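3.2 Material and coding

The study looks at how actors are introduced on late-evening interview programs, and at how much of the introduction is about the role they are known for. We drew on two programs, Dirska Tonight and The Revenstead Hour, both of which book mainly television actors and both of which keep the same order of events from one edition to the next. The host reads an introduction, the guest walks on, and the first question follows once the applause has dropped. Recordings came from the Fenberg Broadcast Archive, which holds complete runs of both programs apart from one damaged month (March of the second season of Dirska Tonight). That month was left out.

After removing repeats and compilation editions we had 2,576 introductions. Some guests appeared more than once, and each appearance was treated as a separate case. Musicians, athletes and politicians were dropped, as were actors who came on to present a charity appeal and were not interviewed.
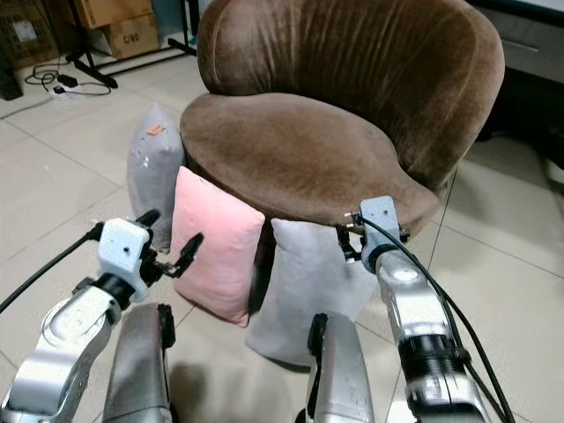 Each introduction was coded for the order in which it named three things: the guest's current project, the role or series for which the guest is best known, and any work outside acting, such as directing, modeling or painting. The opening of the interview was coded separately. We took the first 15 seconds after the guest sat down and noted whether the host's first question returned to the best-known role. Sitting down was defined by the guest's weight being on the seat. In most editions this is easy to see, but furniture can get in the way. A tall back that curves around the sides, as on the brown velvet armchair shown here, can hide a guest's shoulders from a side camera, and a wide seat leaves room to perch at the front for some time before settling. Where the moment could not be fixed from the main shot, coders used the sound track and started the clock at the host's first full word after the applause. The same rule was used for guests who stayed standing to shake hands with the band.

Role mentions were counted whenever the character's name, the title of the series, or a plain paraphrase ("the doctor we all know") was used. A title read out only as part of a film clip's label was not counted. This gave 3,273 role mentions across the whole set. Jokes about a role were counted as mentions too, and were given a second tag so they could be pulled out later. Long careers caused the most trouble, because a guest may have two roles with a fair claim to be the best known. In these cases we used the one named first in the program's own printed listing for that edition.
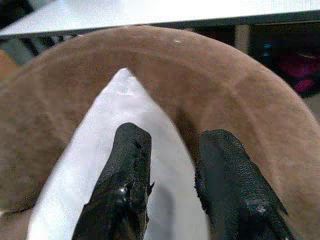

Figure 4. Black gripper fingers in the open position.

Coding was done in Trummer, a plain transcript tool that locks each file once it has been scored. Two coders worked apart and did not see each other's files until a full season was finished. Disagreements were settled by watching the passage again together. Most of them concerned work outside acting: one coder had at first treated producing credits as part of the current project, while the other had treated them as outside work. We settled on outside work, and the earlier files were scored again from the start under that rule.

Two limits should be stated. The archive copies are broadcast versions, so any part of an introduction that was cut before airing is missing — we have no way to tell how often this happened. The programs also share a writing style in which the introduction builds up to the guest's name, and this may push the best-known role toward the end. For that reason the analysis in Section 4 compares introductions within each program first, and only then across the two. Editions with a guest host are reported separately, as the opening questions in those editions were often written by someone else.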